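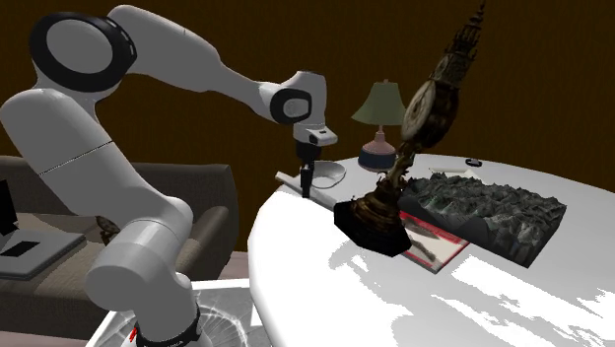
Clutter-first scene sampling

Clutter-first scene sampling (I usually just say "clutter-first") is a way of building simulated rooms for training robot arms. You pick the mess before you pick the task. A program drops a bunch of household objects onto a table, lets the physics engine do what it likes with them, and only then asks which of those objects the arm could go after. I worked on the Zudstead version of it with Svitlana Prokopenko, so take this article as coming from somebody who's fond of the thing!

Where the name comes from

Svitlana came up with it in a February planning meeting. Our older generator, Safavi, worked the other way around: it chose a target, say a bowl, put it somewhere easy to reach, and sprinkled other stuff around the edges. The scenes looked fine, but policies trained on them got lazy. They learned that the thing you want is always out in the open, and then they fell apart on a crowded table.

How it works

The generator picks a room, a table and a spot for the arm, then draws five or more objects from a library of 411 scanned and hand-modeled items. Sizes are left alone, and there's no check on whether the objects belong together, so you get tables like the one at the top, with an ornate clock leaning way over, a lamp with a green shade, a shallow bowl near the rim and a chunk of what looks like mountain range sitting partly on a book. I love these. A tilted clock is a pain for a planner that assumes tall things stand up straight, and a bowl close to the edge leaves the gripper less room to come in from the side.

Lighting is drawn separately, and so are the floor, the wall and the furniture (sofas come up a lot, the weights probably need another look). Once the objects are placed, a second pass tries a batch of grasps on each one. Anything with at least one grasp that doesn't run the arm into its neighbors goes on the target list. If the list comes back empty, the scene is tossed.

Results

Sanaa Ait Brahim ran the main comparison. She trained the same policy twice, once on Safavi scenes and once on clutter-first scenes, and tested both on 405 simulated tables neither had seen. The clutter-first policy finished 54 more of them. Most of the gain came from bowls and other low objects with something tall close by. On tables with only one object there was hardly any difference, and I'd have been suspicious if there were.

Known problems

Objects can overlap a little where the collision shapes are rough, mostly on thin things like magazines. Shadows sometimes come out with jagged edges, and we still don't know how much that bothers the vision model. Throwing out scenes with no targets also wastes a fair bit of compute.

Related methods

Urano uses the same object library but stacks things on purpose, which makes it better for unpacking tasks. Favura starts from scans of real rooms and swaps objects in and out, so its tables are neater than ours.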